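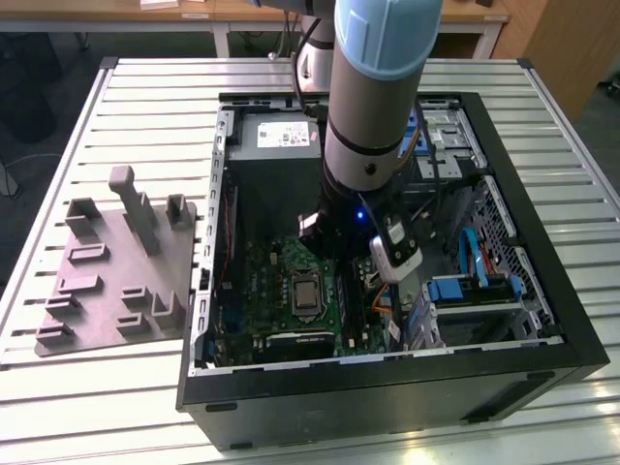

Lindo disassembly cell: notes from the Lornport open day

22 Nov 2018

Zerkura opened its Lornport workshop to visitors this week, and I went to see the Lindo cell, which is sold to small recyclers and repair shops for taking parts out of desktop computers. I had a morning with it and left with a price sheet. This review covers what I saw and what I would ask before ordering.

What you get

A single arm, a gripper, a wrist camera, a slotted aluminium table and a printed fixture plate. The controller sits in a separate cabinet. The computer to be stripped goes on its side on the table with the side panel already off. Panel removal is a manual job and is not counted in any of the timings Zerkura quotes.

The fixture plate is the part I liked best. It carries holders and slots in several sizes, so a part taken from the case has a known place to go. Plates for other layouts can be printed from the supplied files. Zerkura had a spare plate on a side bench and let visitors handle it. It felt stiff, though one of the thinner slots had already chipped.

The demonstration

The routine covered memory, one expansion card and a drive. The processor was left in its socket. I asked for three runs on the same tower and timed each from the start command to the last part placed. The first took 16 minutes, the second much the same. The third stopped on a memory module when the gripper closed on the retaining clip as well as the module. The operator cleared the fault from the screen and the routine picked up from the same step, with no need to home the arm.

Motion inside the case is slow. Loose wiring is the main difficulty, and the software plans a wide path past anything it classes as cable. You can raise the speed limit, but the operator advised leaving it alone until the cell has been run on your own stock.

Camera and software

The wrist camera is mounted at the side, angled down past the gripper. Close to the board the fingers hide part of the view, and the arm has to back off to take a second picture. This adds time to every pick. The Vieira software shows each picture with the planned grip drawn over it, and you can reject a grip before it is carried out. Text on the screen is too small to read from standing height.

The case library holds 77 tower layouts. Adding one took the operator 41 minutes, using a machine a visitor had brought along.

Noise and space

Quiet enough to talk beside. Allow clear floor on the controller side, as the cabinet door opens outwards.

Verdict

Good fixturing, sound fault recovery, slow picking. A shop handling batches of the same office model could make use of it now. For mixed stock I would wait for the software update due in June, which is meant to shorten the second camera pass. Training is charged separately and the warranty excludes the gripper fingers.

Score: 3 out of 5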